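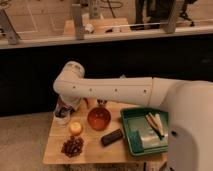 Small objects on a wooden table.

Sea Lilies of the Nikton Quarry
Speaker notes, December 29, 2025

Opening (two minutes)
Say hello, then straight in. Crinoids! They look like flowers, they're called lilies, and they are animals — cousins of starfish and sea urchins. Let that sit for a second. Mention that they go back to the Ordovician and that they're still alive today, many of them in deep water.

How one is built
Stem, cup, arms. The stem is a stack of little calcite discs, and when the animal died the soft tissue rotted and the whole thing usually fell apart. So most people who find a crinoid find a piece of stem. Pass the tray of discs around now, not later, and ask people to look for the hole in the middle.

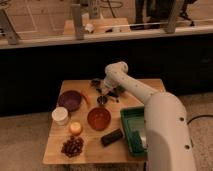 But how did they eat if they were stuck in one place? That came from the back row in June, before I'd even got to the arms, and I loved it. Answer: the arms caught tiny bits of food drifting by, and grooves carried it down to the mouth, on the upper side of the cup. Also say that plenty of crinoids aren't stuck at all. Feather stars lose the stem as they grow up, and some can swim (do the arm-waving here, it always gets a laugh).

What we have from Nikton
The Kuusk collection holds 153 slabs from the quarry, 70 of them with at least one cup still attached to a stem. That's wonderful for us. A cup on its stem means quick burial, probably under a slug of mud. Slow down on the big slab with 13 animals all lying the same way — a current did that.
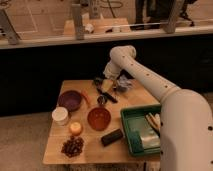 Next season at Perkenum
Keep this short. Same beds, other side of the valley. Tevament is lending us the rock saw for eight days. Sign-up sheet is by the door.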